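Kapitel 6
Der Arm auf der Werkbank

Wer sich einen Roboterarm in die eigene Werkstatt holt, hat vorher meist ein Video gesehen. Darin hebt der Arm etwas hoch, stellt es wieder ab, und im Hintergrund läuft Musik. Über die Abende davor erfährt man wenig. Dieses Kapitel handelt von den Abenden davor.

Unser Beispiel ist der Aufbau Bronik, ein Gelenkarm auf festem Sockel, wie er in der Gemeinschaftswerkstatt Bralavell geplant wurde. Das Vorhaben klang bescheiden: Der Arm sollte Material über die Werkbank reichen, Eimer umsetzen und Kleinteile sortieren. Dass gerade der Eimer die meiste Arbeit machen würde, stand in keinem Plan. Ein Drahtbügel ist dünn, er kippt, und was daran hängt, pendelt. Mit einer Füllung aus losem Material verschiebt sich zudem der Schwerpunkt, sobald der Eimer schräg hängt.

Bevor ein einziges Blech gebohrt wird, lässt sich vieles davon am Rechner durchspielen. Die Gruppe baute ihren Tisch in der Simulationsumgebung Inthanon nach, mit Nagelkiste, Multimeter und Wasserwaage. Das lohnt sich, wenn man weiß, was man prüfen will. Die erste Frage lautet, ob der Greifer den Bügel überhaupt von oben erreicht und wie viel Tischfläche der Arm selbst dabei verstellt. Letzteres wird beim Planen gern vergessen - auf der Skizze ist der Arm ein Strich, im gerechneten Bild ein ziemlich dicker Schlauch.
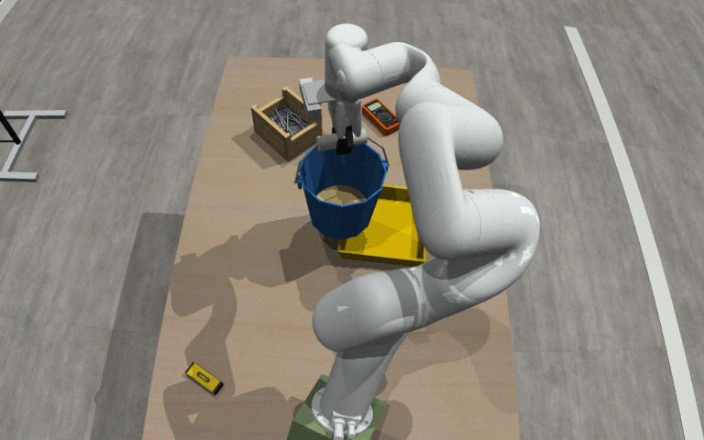 6.1 Was ein gerechnetes Bild beweist

Zunächst sehr wenig. Ein Eimer, der in der Simulation am Greifer hängt, hängt dort, weil Reibung, Masse und Steifigkeit so eingetragen wurden. Setzt man den Reibwert großzügig an, hält fast jeder Griff. Wer danach von einem erfolgreichen Test spricht, hat seine eigenen Annahmen getestet.

Brauchbar ist das Modell für die Geometrie. Reichweite, Gelenkstellungen und Kollisionen mit der Tischkante lassen sich damit ordentlich abschätzen, sofern die Maße stimmen. Sie stimmen selten auf Anhieb. In Bralavell lag der Sockel im Modell um 3 cm neben der Stelle, an der er später verschraubt werden sollte. Gemerkt hat man es beim Nachmessen, das Programm hatte keine Einwände.

Misstrauen verdienen auch runde Erfolgszahlen. In der Anleitung zur Steuerung Skurkura ist von 100 fehlerfreien Griffen die Rede. Es fehlt die Angabe, ob der Eimer dabei jedes Mal an derselben Stelle stand. Zwei verschobene Startpositionen sagen mehr aus als eine lange Reihe gleicher Durchläufe.

6.2 Licht, Schatten und Verdeckung

Soll eine Kamera die Gegenstände finden, kommt eine zweite Fehlerquelle hinzu. Der Arm wirft Schatten auf alles, was er greifen soll, und der Schatten wandert mit. Kanten, die eben noch hell waren, werden dunkel, und Gegenstände stehen einander im Weg. Eine Erkennung, die auf Farbflächen beruht, kann dann zwei Stücke melden, wo eines steht. Auch eckige Schattenränder gehören in diese Rechnung: Sie stammen aus der Darstellung, an einer echten Werkbank wird man sie so kaum antreffen.

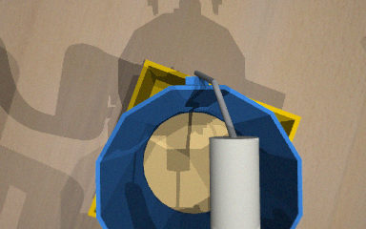 Abb. 6.2: Blauer Behälter auf gelber Schale, davor ein weißer Becher mit Halm (Simulation).

Vor dem Weiterlesen sollten Sie für Ihren eigenen Tisch notieren, welche Gegenstände der Arm in seiner Arbeitsstellung verdeckt und aus welcher Richtung das Licht kommt. Die Liste wird in Abschnitt 6.3 gebraucht, wo es um die Befestigung des Sockels und den Not-Halt geht.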